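Gripper Comparison: Frequently Asked Questions

Search FAQ Enter keyword Go

Questions on the Lirbridge gripper comparison, simulated tabletop tasks. For arm setup, see the Okness controller notes.

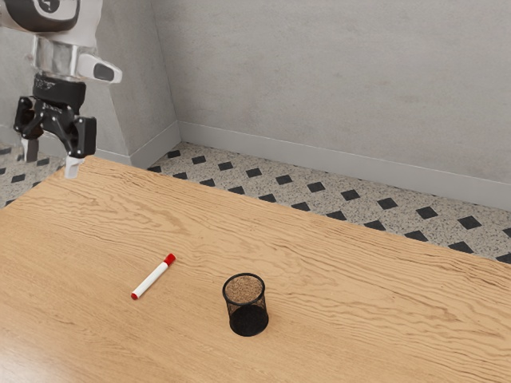 Answers apply to the current task set unless a version is given. Results from the first task set used a different contact model and should not be mixed with these.

What is being compared?

Two parallel-jaw grippers on the same arm model. The Ankrah has linkage-driven fingers. The Moko has fingers on a linear slide. Arm, wrist camera, controller gains and start poses are held constant. Only the gripper model and its tool center point offset change.

What does the marker task consist of?

The arm starts clear of the table with the fingers open. It must pick up a marker lying flat and place it upright in a mesh pen holder. The episode ends when the marker is released inside the holder, when either object leaves the table, or at 48 seconds of simulated time.

Why a marker?

It is thin, it rolls, and it has to be turned about 90 degrees before placement. A block pick does not separate the two grippers. The marker does, mostly at the approach height.

How many episodes are run per gripper?

800 per gripper for the reported numbers. Object positions and marker heading are drawn from a fixed seed list, so episode 1 has the same layout for both grippers. A shorter list is included for checking an install.

Are both grippers driven by the same controller?

Yes. Both run on the Okness controller in Cartesian impedance mode. Finger commands are normalized from 0 (open) to 1 (closed). The Ankrah fingertips move along an arc as they close, so the tip height changes with opening width. The controller corrects for this with a lookup table. If you turn the table off, expect the tips to touch the wood on low picks.

Which camera is used?

The wrist camera is used for the policy input. A fixed scene camera is used for review only and is not passed to the policy. To change this, edit the camera list in the task file. Scores from runs that include the scene camera are listed separately.

Does the pen holder use a real mesh for collision?

No. The wire mesh is visual. Collision uses a closed cylinder wall and a flat base. With full mesh geometry the step time went up by a factor of 13, with no change in the ranking of the grippers.

The marker slides out of the fingers during rotation. What should I check?

Check the fingertip friction value first, then the grip force limit. The default limit is set for the Moko and is low for the Ankrah. Also confirm that the physics step has not been changed from the default — a longer step causes slip on thin objects even with correct friction.

The gripper closes above the marker. Is this a calibration fault?

Usually it is the tool center point. The Ankrah is longer than the Moko when closed. Loading one gripper with the other's offset file gives a constant height error and no warning. Print the active offset at startup and compare it with the value in the gripper folder.

Can I use a different arm?

Yes, if it has at least six joints and a description file with a tool flange frame. Reach has to cover the far corners of the table with the wrist pointing straight down. Results on other arms are not comparable with the published table.

Do the results carry over to hardware?

Partly. The order of the two grippers was the same on the Lirbridge bench in March, but success rates were lower for both. Pad wear is not modeled. The hardware pads were replaced after 2,000 grasps, and slip had increased before that point.

Which gripper should I choose?

For thin objects on a flat surface, the Moko needs less tuning. For objects of mixed width, the Ankrah opens wider and tolerates more lateral error. Finger spread is the limit in tight spaces: the Ankrah linkages extend to both sides when open and can hit nearby objects during descent.

How do I report a result?

Send the log folder, the task file and the offset file together. Logs without the offset file are not added to the table.

Last updated: March

This site uses cookies to remember your search settings. Accept Manage preferences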